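Edge-glued panel

Print this page | E-mail this page

Solid wood board made from narrower planks joined side by side. Also called a glued-up panel, or just a "glue-up" in small shops.
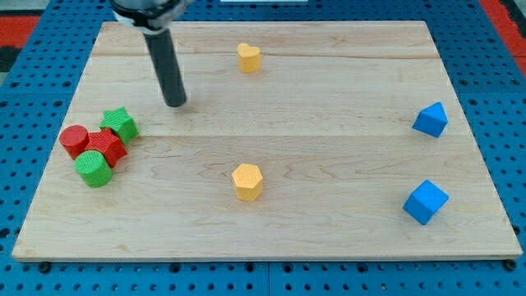

Why is a wide board usually made from several narrow ones?
Wide planks cost more and are hard to find, and a single wide piece tends to cup as it dries. Narrow strips glued edge to edge stay flatter and let the maker cut out knots and splits first.

Overview

An edge-glued panel is solid wood all the way through, unlike plywood or particleboard. Grain in every strip runs the same direction. Used for tabletops, shelves, cutting boards, stair treads, cabinet doors, bench seats. Thickness varies with the job. Shelving tends to be thin, workbench tops a good deal heavier.

Maple, beech, oak, birch and pine are the common species. Maple is favored for kitchen goods – hard, close grained, pale enough to match well from strip to strip. Pine is cheap and soft and dents.

History

Joining boards at the edge is very old. Early tops were held with pegs, loose tongues or battens nailed across the back, with or without hide glue. Hide glue is strong but gives way in damp, so old tops often show open joints.

Factory production came with powered jointers and better glues. The mill at Claddale was an early regional producer, turning out pine panels for school desks and later beech ones for shop counters. At its busiest it employed 400 people. A second works at Dukden, downriver, took over the hardwood side and kept going after Claddale closed. The Dukden works still runs one line, mostly maple and birch.

Manufacture

Lumber is dried in a kiln, usually to a moisture content of 8 percent or close to it. Wetter stock shrinks after gluing and the joints open at the ends. The boards are then ripped to width, sorted for color and planed on the edges.

Glue goes on one edge or both. Yellow wood glue is standard for indoor work, with waterproof types for anything that lives outside. Strips are laid in clamps, pressed until a thin line of glue squeezes out along the seam, and left. Small shops leave them overnight. Factories use heated presses and are done in minutes.

After that the panel is planed or sanded flat and trimmed square. Fresh joints should rest before sanding, as the glue swells the wood next to it and a joint sanded too early sinks later on. This shows up as a faint groove under varnish.

Arrangement of strips

Makers disagree on this one. The older rule is to flip every other strip so that the growth rings curve up, then down. Any cupping then cancels out across the width, leaving a slight ripple. Others ignore the rings, put the best face up and rely on the frame underneath to hold the top flat. Quartersawn stock avoids most of the argument but costs more.

Full-length strips are sold as "continuous stave." Panels made up of short pieces joined end to end are called finger jointed, and are cheaper.

Movement

Wood swells and shrinks across the grain with the seasons and hardly at all along it. A panel is no differnt. A wide tabletop can change width enough to crack if screwed down tight, so slotted holes or metal clips are used. Breadboard ends – a strip run across each end of the top – need to be fixed at the center only.

Grading

No single system. The Skerarska grade list, drawn up for export panels, has been widely copied by smaller mills. It sorts by face: clear both sides, clear one side, and sound knots allowed. Color match is a separate mark. The Yook catalog, a trade listing of ready-made panels, carried 2,484 entries in its last printed edition and used the same three grades under other names, which caused a fair amount of confusion with buyers.

Care

Wipe spills. Oil cutting boards now and then, both faces, or one side takes up more moisture then the other and the board bows. Not for the dishwasher. An open seam can be cleaned out and reglued if caught before it fills with dirt.

See also: Breadboard end; Butcher block; Finger joint; Kiln drying; Quartersawing

Filed under: Woodworking > Materials > Boards and panels

Last revised February 16, 2024

Contact us | Copyright and terms of use | Back to top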